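Tinside Eats Forum > Restaurants > Zanetti tasting menu, deposits and the new booking rules

saltmarsh_k
Tried to book Zanetti for a Friday in July and the site now wants the full menu price up front, per person, no refund inside 13 days. Used to be a card hold and nothing else. Has anyone gone since they changed it? Trying to decide if it's worth locking up the money for three of us.

dockside
Went last month. Food is as good as it was. The total for two with no wine came to $198 and we had paid nearly all of it before we sat down. The only thing to settle at the end was coffee. I liked that part.

plainrice
I won't prepay for dinner. If I get sick I'm out the whole amount and they can still sell the table. Suletholm doesn't ask for a cent and they seem to be full every weekend.

hobbs_lane
Suletholm has 3 times the seats. A few no-shows don't hurt them much. At Zanetti one missing table of four is a big piece of the night. I worked front of house for years and people book several places and then pick one at 6 p.m. without calling the others.

plainrice
Then charge a fee for no-shows. A fee and the whole price are different things.

dockside
You can transfer the booking to someone else up to noon on the day. It's in the confirmation email, not on the booking page. They should put it on the page.

saltmarsh_k
Didn't know that, thanks. That changes it a bit. Is the bread course still on?

hobbs_lane
Bread is still on but they dropped the second butter. Also the fish now comes before the pasta, which I didn't care for.

ovenmitt22
We gave up on going out for our anniversary and did the Fekusance meal box at home. Four courses, most of it only needs reheating. Cheaper than Zanetti and no parking. The instructions say 200 degrees without saying F or C, so read the back of the card first.
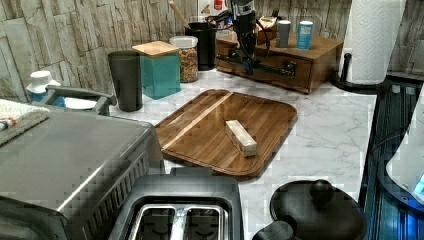 My counter, board and toaster oven

plainrice
Was the box enough for two? The photos on their site look small.

ovenmitt22
Enough for us. The dessert was the weak part. I'd skip it and buy something from a bakery.

dockside
Not the same thing as a restaurant though. You still do the dishes.

saltmarsh_k
Going to book Zanetti for the early seating and pass it on to my sister if we can't make it. Will post after. Does anyone know if they still do the vegetarian menu, or do you have to call ahead for it?

hobbs_lane
Call ahead. They want two days.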